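4. Kit Under Review and Recording Setup

We reviewed the Nelleck teaching kit, a package sold by Sterkport to groups that want to collect household manipulation data without building their own hardware. It includes the gripper fingers, printed mounts, wrist cameras and recording software. Arms are bought separately. We also looked at the Avgate kit but dropped it early, as its software would not record more than one camera stream at a time.

Assembly followed the printed guide except for cable routing, which the guide leaves to the buyer. Felista Wanyama did the mounting and wrote the checklist we used before each session. All sessions took place at the Bloxham site during September.

4.1 Laundry Task

The main task was loading a front-opening washing machine from a fabric container on the floor. The operator starts with the machine door open and moves garments into the drum. We kept 521 episodes after removing those with missing streams. Operators were told to work at their own pace and were not given a fixed order for the garments.

Figure 7 shows wrist and head camera views from the laundry setup.

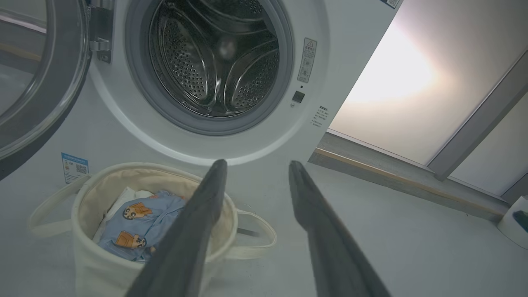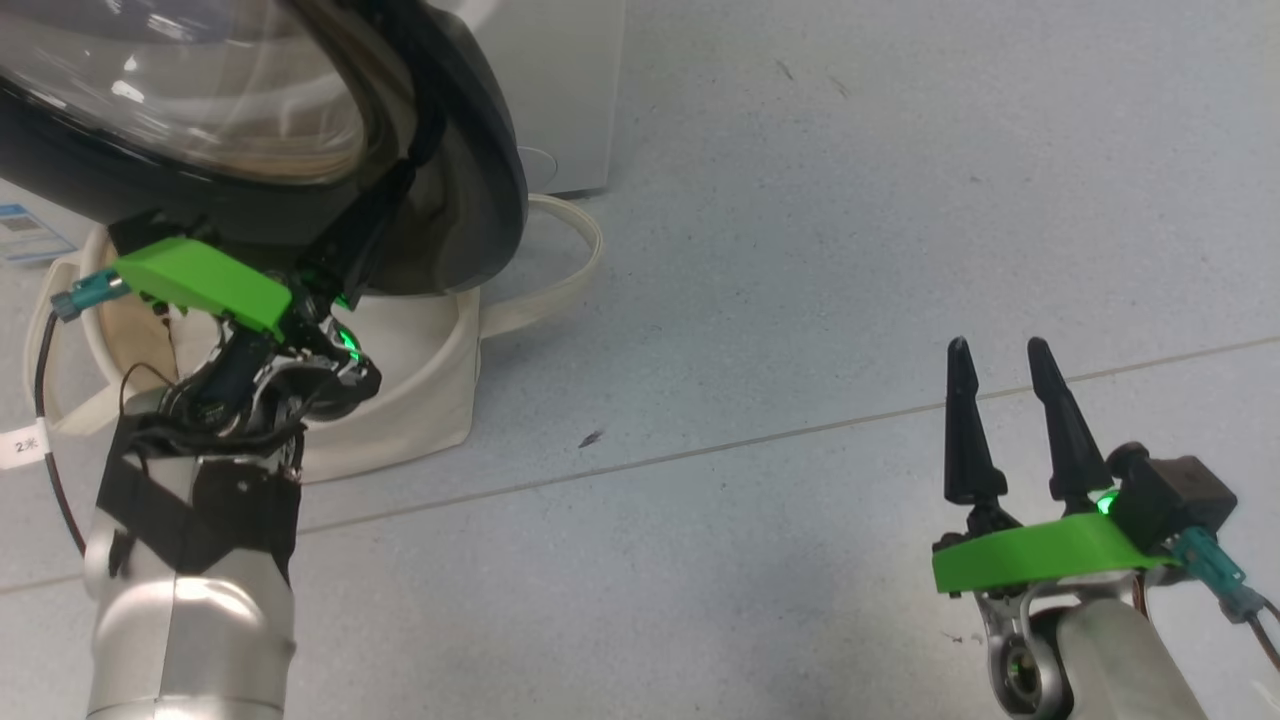 Figure 7. Laundry setup. First view: wrist camera, facing the open drum. Second view: head camera, with both arms in view.

4.2 Notes on the Kit

The kit's calibration routine takes 4 steps and needs the supplied target board. We repeated it after every change of fingers. The software gives no warning if a step is skipped, and two of our early sessions had to be thrown out for that reason. Sterkport lists a fix as planned.

Replacement fingers are sold in pairs only. The mounts can be reprinted from files that come with the kit, and our reprinted parts fit without sanding. We would buy the kit again for this task, but would budget extra time for cables and for training new operators on the checklist.

Last updated: September
This site uses cookies to remember your reading settings. Accept | Decline
Contact | Copyright Bloxham Robotics Reports | Back to top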